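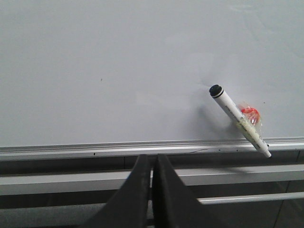

Jultton Shared Workrooms
Members' Meeting: Minutes

Held 18 Feb 2024 in the upstairs workroom. The meeting opened once a quorum was reached, with 29 members present. Two members sent apologies.

1. Minutes of the previous meeting

Accepted with one correction. The storage fee for the Cadus shelving is charged per quarter, not per month as written.

2. Matters arising

The side door has been rehung and now closes without being pulled. The replacement key for the supply closet has not come. The office will call the locksmith again.

3. Whiteboard and markers

Members have complained that markers go missing or are put back dried out. It was also said that people take a marker from the tray to a table and leave it there. After discussion it was agreed that:

- Markers for the board stay at the board. Anyone who wants one for table work takes it from the supply closet.
- Caps go on fully before a marker goes back in the tray.
- Dried-out markers go in the trash and not back in the tray.
- Permanent markers are not to be kept in this room at all.

A member asked about the markers that have tape or plastic wrapped around the barrel. Some present found the wrapping helpful for telling the room's markers from their own, and others said it comes loose and feels sticky. No rule was made. Members are asked not to peel it off for now.
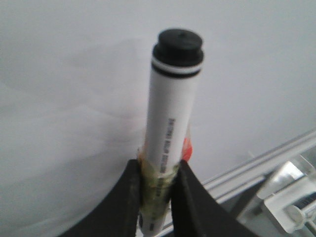 Item 3: white marker with black cap and tape around the lower barrel.

A motion to buy a box of 30 markers from Zedusura was made and seconded. Carried, with two against. Those against wanted to use up the closet stock first. The order will go in with the March supplies.

4. Cleaning of the board

The board is to be wiped by the last group out each evening. Dry cloth for daily use, spray once a week. The spray should go on the cloth and not straight onto the board, as it runs down into the tray. Several members said that old writing left for days is the hardest to get off, and that faint smudges stay behind even after wiping. It was suggested that a second eraser be bought. Agreed.

The tray is to hold markers and the eraser only. Cups, phones and tape rolls are to go on the side table.
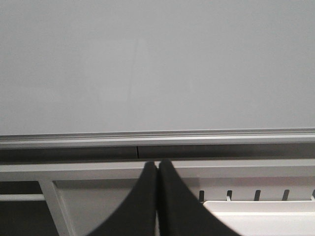 Item 4: the board and its tray.

5. Stand, cables and floor

The board will stay on its stand. A proposal to mount it on the wall was discussed and withdrawn. The quote from Šimek was higher than expected, and two of the evening groups like to be able to turn the board.

The black cables under the board were raised. One section hangs in a loop below the rail of the stand, and a member felt that a foot or a broom could catch on it. It was agreed to tie the loop up with reusable straps. The office will buy the straps, and the work will be done before the next meeting. Until then, please lift the stand clear and do not drag it.

There are small dark specks on the floor near the stand. The floor will be added to the evening sweep, including the part under the board, which is not on the present list. Anyone who finds a screw or small part on the floor should leave it in the dish on the side table.

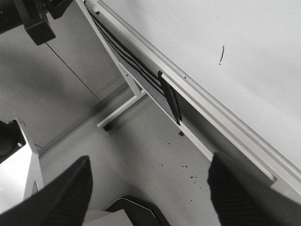 Item 5: stand, cables and floor at the corner of the board.

6. Room bookings

The evening booking slot will be made 30 minutes longer starting in March. Groups must still have the chairs stacked by the end of their slot. The sign-up sheet moves from the hallway to the inside of the workroom door.

7. Other business

A request for a coat rack was put off to the next meeting. Lost property not claimed by then will be given away.

Next meeting: March, same room. Items for the agenda should reach the office one week ahead.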